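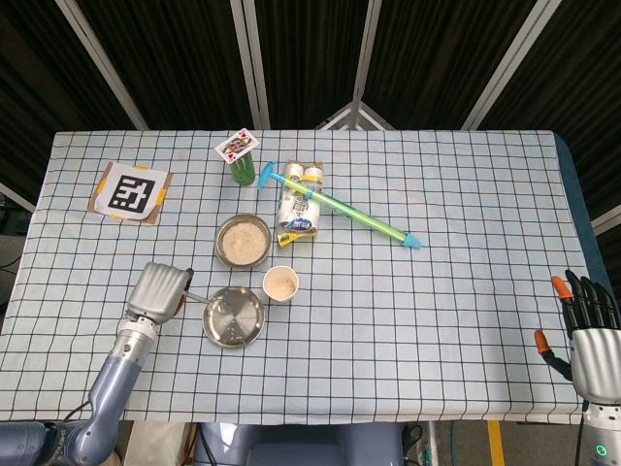 Wustavov wrote first, before any proper answer: check the marker before you touch the code, the marker is guilty more often than the robot.

Thank you, I will do it, but let me put the full problem so that other people can help too. I already changed my post two times.

Marker position is good in the morning and wrong later
Posted by Nataša Kelmendi, 2022-10-03

I am in a student project at our university, we are seven students and we started in September. The robot must pick up a pan by its handle and later pour from a paper cup into a steel bowl. We have one printed marker on a piece of cardboard, taped on the table, and all positions are calculated from this marker. The table has a cloth with a printed grid.

When we calibrate, the left gripper comes to the pan handle very well. After some hours the error grows, up to 13 mm, always in the same direction. We did not change the software. I have the raw log with 3000 lines if somebody wants to see it. My questions are: can the marker detection drift like this, and is it better to put a second marker? Our supervisor thinks it is the arm, but I am not sure – the joint values look the same to me.

Gutwood
Detection by itself does not drift. It can be noisy, but noise goes in all directions and you say yours goes in one. So something moves. You tape the cardboard to what exactly? If it is taped to the cloth, then your reference is the cloth and not the table. Somebody leans on the edge, the cloth slides a little, and the marker goes with it. Objects that stand on the cloth go too, but maybe not by the same amount, and if you saved the camera position only once in the morning you will not see it in the numbers.

Try this:
Draw small pencil lines on the table under the cloth edge in two corners.
Calibrate, then work as usual for the afternoon.
Look at the lines again and compare with your error.

If the cloth moved, remove it or clamp it on all sides. Also measure the black square of your marker with a ruler. We once had 69 mm on paper and 70 in the config, and lost much time on that.

McKinnon
just use more markers

Vollden
I agree with Gutwood about the cloth. Two more things from our club. A shiny pan or bowl can send light onto a marker when the sun comes round, and then the corners are found a bit wrong, so print on matte paper. And detect the marker again before each grasp, it costs almost nothing. For the second marker, yes, but put it far from the first one, otherwise you do not gain much in the angle.

Nataša Kelmendi
It was taped to the cloth. I made the pencil lines and the cloth moved 7 mm until evening, so this is one part of the error but not all. Tomorrow we will clamp it and detect before each grasp, and I will write the new numbers under this post.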